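The Permission Slips

The letter about the mine came home in November, folded into the back of the math workbook where Defne put everything she didn't want to lose and everything she did. Her father found it while he was looking for a pencil.

"What's Wadovar?" he asked.

"It's the copper mine. We won it."

"You won a mine?"

"We won a trip to it. My class. I told you at dinner."

Volkan Yaman did not remember being told at dinner. He read the letter standing at the counter. The class had sent in a poster and a paragraph, and out of all the classes that had sent in posters and paragraphs, theirs had been picked. The bus was paid for, and so were the lunches and one night at a hostel in Sornthorpe. There would be a tour of the open pit and a walk through the first level of the old workings. Parents were asked to sign on the line and return the slip by the end of the week.

He put the letter down on the counter and put the salt on top of it.

"You have to sign it," Defne said.

"I saw."

"It's just the bottom part. You cut on the dots."

"I said I saw."

She was eleven and she knew when to leave a room. She took the workbook and left the pencil.

He had worked at Wadovar for three years, before she was born. He had never told her about it. In those days the mine belonged to Rurkevix, and Rurkevix paid on time and fed the men well. He had nothing against the company. He drove a water truck up and down the haul road to keep the dust down. It was a job you could do half asleep, and on the night shift most of them did.

His brother Kemal worked in the old section, underground, pulling out rails and pipe before it was sealed. Kemal was the one who had gotten him hired. One morning a piece of the roof came down on Kemal's foot and then a larger piece came down on the rest of him. He lived five days in the hospital at Sornthorpe. He talked the whole time, mostly about a motorcycle.

After that Volkan drove the truck for two more weeks, turned in his badge, and went to the coast. He met his wife there. He learned to repair refrigerators. When people asked what he had done before, he said he drove a truck, and they pictured whatever they liked. 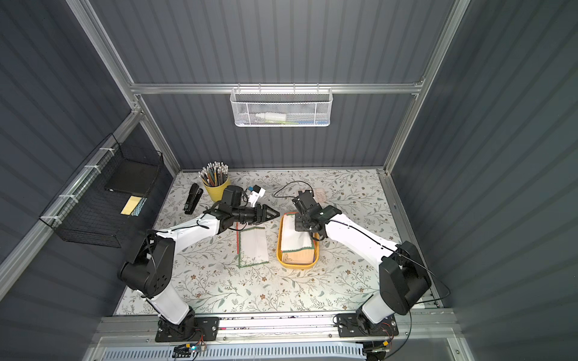

He did not sign the slip that night or the next. On the third day Defne's teacher called him at the shop. He had a compressor open on the bench and had to wipe his hands before he picked up.

"I only need yours," Mrs. Ostrom said. "I have the rest."

"Is it the whole old section or only the first level?"

There was a pause while she looked for something.

"It says the first level. It says up to 100 meters in from the portal. Then they turn around and have cocoa."

"Who owns it now?"

"The pit is run by a firm called Ateş. The museum part is the town's, I think. Is there something I should know about, Mr. Yaman?"

He looked at the compressor. A bad valve, probably. The owner had let it run that way for a year.

"No," he said. "I'll send it."

He meant to, and he got as far as cutting along the dots. Then he sat at the kitchen table with the slip in front of him and the light on over the stove. His wife came down for a glass of water and sat across from him.

"She thinks you don't want to pay for the boots," Selin said.

"What boots?"

"They have to have boots. It's on the back."

He turned the slip over. The list on the back asked for boots, a warm hat, two pairs of socks, and no gum.

"I'll pay for boots," he said.

"I know you will. I'm telling you what she thinks."

He turned it over again. Selin drank her water. She had known about Kemal since their second month together, and in all that time she had brought him up only when there was a form to fill out that asked about family.

"You could tell her," she said.

"And then she goes down there knowing it?"

"Or she goes down there and reads it off a wall. It's a museum. They put names on the wall."

He hadn't thought of that. He got up and rinsed her glass and stood with the water running.

On Saturday mornings he took Defne along on house calls if they were close. That weekend it was a freezer in a garage on the other side of the river. She sat in the van with her feet on the toolbox and read him facts off a sheet the school had printed. The pit was so wide you could see it from an airplane. The trucks had tires taller than a house door. At the busiest time there had been 2000 men on the payroll.

"They had a brass band," she said. "Just the miners. They had uniforms and everything."

"They were terrible," he said.

She looked up from the sheet.

"The band. The tuba player had a bad lung and he'd drop out in the middle of things. You'd be standing there waiting for the tuba."

"How do you know?"

He parked in front of the garage but left the engine on for the heat. A woman looked out the window of the house and he raised a hand to show her he was coming.

"I worked there," he said. "I drove the water truck. Your uncle worked there too."

"Uncle Deniz?"

"No. Another one. Kemal. He was my older brother."

He told her all of it. It took less time than he had expected. He told her about the roof and the five days, and he told her about the motorcycle, a red one with a cracked seat that Kemal had been planning to buy from a man in Sornthorpe. He had gone over the price again and again from the bed. He thought he could get the man down a little.

Defne folded the sheet in half and then in half again.

"Did he get him down?"

"He never got to ask him."

"Did you buy it?"

"No," Volkan said. "I went to look at it. It was a piece of junk."

She laughed and then stopped, not sure about it. He turned off the engine. They went in and fixed the freezer, which only needed a new door seal, and the woman gave Defne a tangerine.
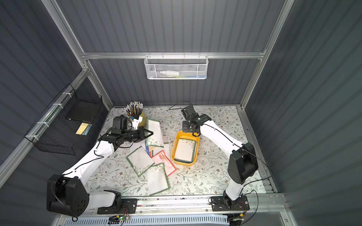
Mrs. Ostrom said on the phone that she was glad to have the slip at last, and that one of the other parents had dropped out with the flu. She was short a chaperone. She said it would mean sleeping in the hostel with the boys, that boys that age did not sleep, and that she would understand completely if he had to work.

Volkan said he would have to look at the calendar. The calendar was on the wall beside him and there was nothing on it.

"How long is the ride?" he asked.

"Four hours, with a stop."

"It used to be six."

"They put in the new road," she said. "Have you been out there?"

"A while ago."

He bought his own boots when he bought Defne's. The clerk asked if they were going hiking and Defne said no, they were going down a mine, and the clerk said that sounded cold.

The bus left at six in the morning. The children were loud until the highway and then most of them fell asleep against the windows. Defne sat with her friend Pia and did not look back at him more than once. A boy in the next seat asked him if it was true he used to drive one of the giant trucks.

"A water truck," Volkan said. "It was a regular size."

"Oh," the boy said.

Past the rest stop the land went brown and flat, and after another hour he saw the top of the waste heap, the same gray shoulder of rock, grown over now on the near side with some kind of low bush. He had not expected anything to grow on it. The driver slowed down for the turn. There was a sign where the gate used to be and a parking lot where the men had lined up to clock in, and a young woman in an orange vest came across the lot with a box of helmets in her arms.

She counted the children off the bus and handed each one a helmet. When she got to Volkan she gave him the last one and started to show him how the strap worked.

He already had it buckled. Defne was waiting for him at the portal, next to the board with the names on it, with her finger under one of them.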